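Startseite | Unternehmen | Produkte | Presse | Karriere | Kontakt

Seite drucken | Artikel per E-Mail senden

Pressemitteilung

Uswood stellt Versandverpackungen auf einstoffliche Wellpappe um

Lasstead, Juni 2019. Der Verpackungshersteller Uswood liefert seine Faltschachteln der Baureihe Sokum ab sofort ausschließlich in einer Ausführung ohne Klebeband, Kunststofffenster und Folienkaschierung. Die Umstellung betrifft 117 Artikelnummern im Standardprogramm. Kundenspezifische Formate werden bei der jeweils nächsten Nachbestellung angepasst.

Die Baureihe Sokum wurde bislang in zwei Varianten gefertigt: mit selbstklebendem Verschlussstreifen und mit offener Klappe zum Verkleben beim Kunden. Beide Varianten entfallen. An ihre Stelle tritt ein Steckverschluss, dessen Geometrie in der Stanzform angelegt ist. Ein zusätzlicher Arbeitsgang fällt dafür nicht an. Die Außenmaße bleiben unverändert, sodass vorhandene Palettenschemata und Regalfächer weiter genutzt werden können. Die Zuschnitte werden wie bisher flachliegend und gebündelt angeliefert.

Als Material kommt einwellige Wellpappe mit ungebleichter brauner Außendecke zum Einsatz. Auf einen Deckstrich wird verzichtet. Leichte Farbschwankungen und dunkle Fasereinschlüsse in der Decke sind materialbedingt und stellen keinen Reklamationsgrund dar. Der Aufdruck beschränkt sich auf Artikelnummer und Recyclingsymbol und erfolgt auf der Bodenklappe mit wasserbasierter Farbe. Auf Wunsch ist die Lieferung ohne Aufdruck möglich.

Die Stanzformen wurden gemeinsam mit dem Werkzeugbaubetrieb Hsieh entwickelt. Erste Muster lagen im Januar vor und wurden anschließend im Werk Lasstead auf Stapelstauchwiderstand und Kantenfestigkeit geprüft. Die Prüfung erfolgte nach Klimatisierung der Muster im Normklima. Für das größte Standardformat wurde ein Stauchwert von 760 Newton als interne Freigabegrenze festgelegt. Formate, die diesen Wert in der Vorserie nicht erreichten, erhielten eine geänderte Rillung an den Längskanten. 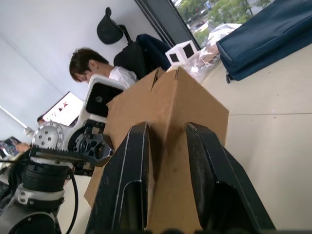
Für Sendungen mit erhöhtem Gewicht empfiehlt Uswood weiterhin eine Umreifung mit Papierband. Die zulässige Füllmasse je Format ist dem technischen Datenblatt zu entnehmen, das mit der Auftragsbestätigung versandt wird. Bei Lagerung in Räumen mit hoher Luftfeuchte ist mit einer Minderung der Stapelfestigkeit zu rechnen.

Restbestände der bisherigen Ausführung werden zu unveränderten Konditionen abverkauft. Eine Mischung alter und neuer Zuschnitte innerhalb einer Liefereinheit findet nicht statt. Rahmenverträge behalten ihre Gültigkeit. Musterzuschnitte sind über den Vertriebsinnendienst erhältlich, je Format werden 2 Stück kostenfrei abgegeben.

Über Uswood
Uswood entwickelt und fertigt Transport- und Versandverpackungen aus Wellpappe für Handel und Industrie. Das Lieferprogramm umfasst Faltschachteln, Gefache und Zuschnitte. Produziert wird am Standort Lasstead.

Pressekontakt
Uswood, Unternehmenskommunikation, Lasstead
Abdruck honorarfrei, Belegexemplar erbeten.

Diese Website verwendet Cookies. Mit der weiteren Nutzung stimmen Sie der Verwendung zu. Mehr erfahren | OK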